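공방 소식 10월호 · 급하게 씁니다

Vamano 공방 로봇팔 모임, 이번 달 진행 상황

마감 한 시간 전에 쓰는 글이라 두서없음. 양해 바랍니다.

지난달까지는 시뮬레이터 설치하느라 다 보냈고, 이번 달부터 드디어 물건 집기 들어갔습니다. 장면 이름은 Stillby. 대리석 조리대 하나 놓고 그 위에 잡동사니를 잔뜩 올린 주방이에요. 머그, 연필, 포크, 토스터, 개구리, 동물 두개골까지. 물건 고른 건 Natalia Espinoza 님. 모양이 제각각이어야 그리퍼 코드의 빈틈이 빨리 드러난다는 주장인데, 해보니 맞는 말씀.

먼저 머그. 테두리를 위에서 내려와 잡는 방식으로 갔습니다. 손잡이 쪽도 고민했는데 각도 계산이 귀찮아서 패스. 처음엔 손가락이 컵 안쪽 벽을 뚫고 들어가는 일이 잦았고, 충돌 형상을 다시 만들고 나서야 좀 얌전해졌음.

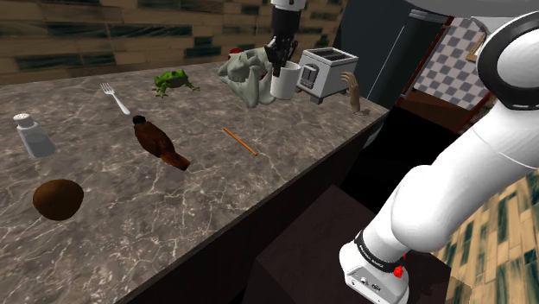 이번 달 총 시도 횟수 379회. 그중 177회는 충돌 형상 고치기 전 기록이라 통계에서 뺐습니다. 원본 로그는 공유 폴더에 그대로 있으니 궁금하신 분은 열어보세요. 폴더 이름 Khalaf, 하위에 날짜별로 정리... 하려고 했는데 아직 안 됬어요. 다음 주에 합니다.

마찰 계수도 손봤습니다. 기본값 그대로 두면 머그가 비누처럼 미끄러짐. 너무 올리면 이번엔 손가락을 벌려도 안 떨어지고요. 중간값 찾느라 저녁 하나가 통째로 날아갔네요. 값은 설정 파일에 주석으로 적어뒀으니 제발 덮어쓰지 말아주세요.

다음은 연필. 이게 훨씬 어렵습니다. 얇고, 구르고, 바닥에 딱 붙어 있고. 손가락 끝이 조리대에 먼저 닿으면 바로 실패 처리되는데, 여유 높이를 조금만 더 줘도 허공을 집어요. 손목 카메라 화면을 보면서 접근 각도를 조금씩 바꾸는 중입니다. 손가락 사이 한가운데로 들어오게 맞추는 게 목표인데, 어째 자꾸 오른쪽 손가락 쪽으로 치우치네요.

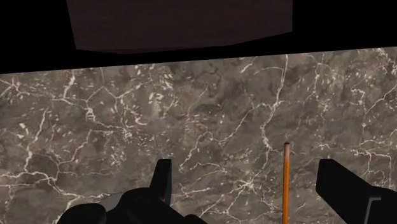
카메라 보정값이 의심스럽습니다. 손목 좌표계에서 회전 순서를 잘못 넣은 것 같다는 의견이 하나, 렌즈 시야각 설정이 다르다는 의견이 하나. 둘 다 확인해 보고 다음 모임 때 결과 공유할게요. 혹시 비슷한 문제 겪어보신 분은 게시판에 한 줄만 남겨주세요. 진짜로 한 줄이면 됩니다.

컴퓨터 얘기도 잠깐. 공방 공용 PC로 돌리면 렌더링 켠 상태에서 그래픽카드 온도가 82도까지 올라갑니다. 옆자리 3D 프린터 쓰시는 분들이 덥다고 하셔서 팬 방향을 창문 쪽으로 돌렸어요. 밤새 돌릴 때는 렌더링 끄고, 카메라 화면은 필요할 때만 저장. 종료하고 나서 멀티탭도 꼭 꺼주시고요.

집에서 해보고 싶다는 분이 계셔서 설치 순서를 짧게 정리해 뒀습니다. 노트북으로도 돌아가긴 하는데 느려요. 벽 무늬랑 그림 액자 같은 배경 텍스처를 빼면 좀 낫습니다. 버전은 꼭 공방 PC랑 똑같이 맞추세요. 저는 집 노트북에 최신판 깔았다가 관절 축 방향이 뒤집혀서 팔이 조리대 밑으로 들어가는 걸 구경했습니다... 에러 메시지도 없이.

대기 자세도 바꿨습니다. 예전 자세는 팔이 너무 낮아서 출발하자마자 뭔가를 건드렸거든요. 지금은 손목이 아래를 보고, 그리퍼는 조리대 위로 충분히 띄운 상태에서 시작합니다. 매번 같은 자리에서 출발하니까 로그 비교하기도 편하고. 팔꿈치가 벽 그림이랑 겹쳐 보여서 부딪힌 줄 알았다는 분이 계셨는데, 접촉 로그에는 아무것도 없었습니다.

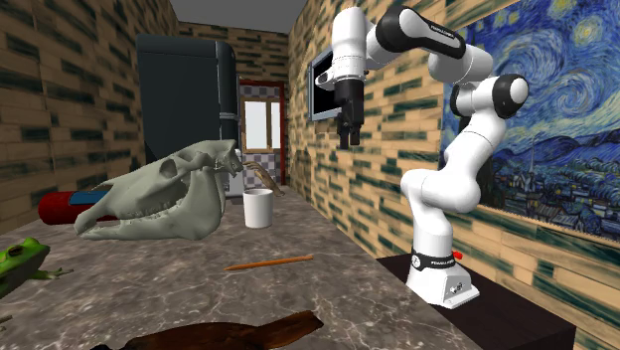 다음 모임 안내

저녁 7시, 공방 안쪽 큰 책상. 연필 집기 마저 하고, 시간이 남으면 포크도 해봅니다. 노트북 가져오실 분은 설치 파일을 미리 받아오세요. 공방 와이파이로 받으면 모임 끝날 때까지 못 받습니다.

자리는 2개 남았고 신청은 게시판 댓글로. Mondus 팀이랑 책상을 같이 쓰는 날이라 납땜 장비는 한쪽으로 밀어놓을 예정이에요. 간식은 각자 준비, 커피는 제가 내려놓겟습니다.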